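Moving pack-out staff off the line after installing a pick-and-place arm: what changes in the job?

Posted December 24, 2021 in Small Plant Operations

We run a produce and meal kit packing room with 12 people on the day shift. In June the owners signed for a single arm to handle mixed items (whole fruit and vegetables into kit trays). The integrator, Hilent, has quoted cycle time and reach but has said very little on staffing. I supervise the room and need to write new job descriptions before the arm is commissioned.

What I want to know from people who have done this: which tasks went away, which were added, and did you change pay grades? Current manual rate is 845 kits per shift. The crew is asking me whether hours will be cut and I have no answer to give them. We use Stunholm scheduling software, if that matters.

packroom_lead

---

Depends on the arm. Ours does the heavy cases only and the same people are still here. Ask the integrator for a reference site and go talk to the operators, without the manager in the room if you can get that.

dockside44

---

I did this at a site of similar size. The arm replaced fewer tasks than the quote implied, and the tasks it added were not in the quote.

Tasks that went away: repetitive placing of single items, and most of the reaching across the tray conveyor. Shoulder complaints in our log dropped in the first quarter. I would not promise your crew the same result, as we also lowered the conveyor that month.

Tasks that were added: presenting the items, clearing faults, changing finger pads, checking grip force at changeover, and teaching new items. Presentation is the large one. Someone has to put product where the arm can reach it, with enough clearance between pieces for the fingers to go down on both sides. At our site this took one full position per shift for the first year. It is still manual work, but it is paced by the machine, and people noticed that immediately. Put a buffer ahead of the arm so the operator can step away for a few minutes without starving it.

Teaching new items deserves its own line in the job description. We keep a bench cell for it, apart from production.
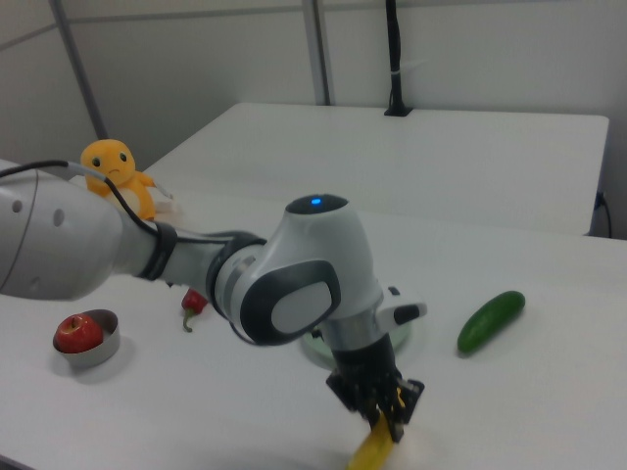 Produce varies in stiffness and shape, so a grip setting that holds a cucumber can bruise a banana. We test each item 200 times at the bench before it is released to the line, and the operator signs the sheet. The first operators we trained for this were packers. They already knew which items mark easily and what a rejected piece looks like, and they needed 2 weeks to become comfortable with the pendant. The maintenance techs learned the pendant sooner and took much longer to judge the product.

On pay: we created a cell operator grade one step above packer. Do this before commissioning. We did it four months late, and by then two of the better people had transferred to receiving. Write down who is allowed to reset a fault and who is allowed to enter the guarded area, and train every shift to the same document. Ours is based on the Gollon template, which is wordy but complete.

On hours: ask the owners for a written position now. "No decision has been made" is a usable statement if it has a review date on it. Without one, your crew will assume cuts.

Scheduling software made no difference for us. You will need a second skill code for the cell so that it is never staffed by someone untrained.

govindasamy_ops

---

Agree with most of the above, but I would not count on a full position for presentation. We used a Govindasamy tray feeder and it covers almost all of the round items. Long items still go in by hand. Also get the spare finger pads priced before you sign anything else.

linetech_b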